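Unit 4: Small Appliances on the Counter
Household Practice I, Rodness Extension Course

4.1 Scope

These notes cover the two-slot toaster as a worked case for placement, loading and crumb control. Ovens and grills are treated in Unit 5. Bring the load table from Unit 3, since the circuit exercise depends on it.

4.2 Heat transfer in the slot

A slot toaster browns bread mainly by radiation from wires on each side of the slot. Convection plays a smaller part: warm air rises out of the open top and carries moisture with it. Browning starts once the surface has dried enough to climb well past the boiling point of water. Until then most of the energy goes into evaporation, and the color changes very little. Stale bread therefore browns sooner than fresh bread at the same setting, and frozen bread later than both.

The guide bars inside the slot hold the slice parallel to the wires. A slice that leans is closer to the heat at one edge and farther from it at the other, and browns unevenly. Thin slices lean more than thick ones. A slice taller than the slot is deep leaves a pale band along the top; turn it over for a short second cycle or cut it down first.

4.3 Placement

Place the toaster on a hard, level surface with the lever accessible and nothing hanging over the slots. Wall cabinets directly above are acceptable only if the manual gives a clearance and the clearance is met. Curtains, paper towels and bread bags are kept off that part of the counter.

Treat the counter as three zones: appliance, staging and serving. Cups and plates belong in staging or serving. In small kitchens the zones overlap, and a cup often ends up directly in front of the toaster, where the hand has to pass over it to reach the bread.

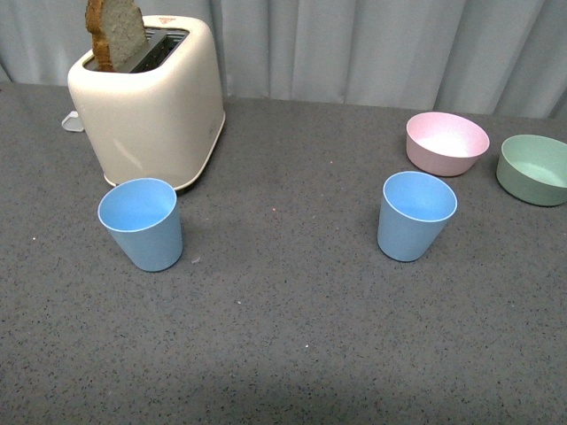 Plastic drinkware needs more care in this respect than stoneware. Some plastics soften or warp near a hot surface, and a light, tapered cup has a narrow base compared with its rim, so a sleeve or a cord will tip it easily. Liquid next to a plugged-in appliance is the larger concern. Fill cups in the serving zone and leave them there.

4.4 Crumbs

Loose crumbs fall to the tray or stay on the bars. Those on the counter are wiped up after each use. The tray is emptied weekly with the plug out and the body cool. Do not shake the toaster upside down over the sink. Speckled worktops hide crumbs well; wipe the whole area, including the strip behind the toaster.

4.5 Exercise

Kitchen B is wired as in the Grube handout. The toaster draws 709 W. A second appliance on the same circuit draws 554 W.

(a) Find the combined load.
(b) State whether both may run together if the circuit allowance is 2091 W, and give the remaining margin.
(c) Sketch a counter layout with the three zones marked. Show the outlet and the path of each cord.

Hand in on Saturday with the Unit 3 table attached.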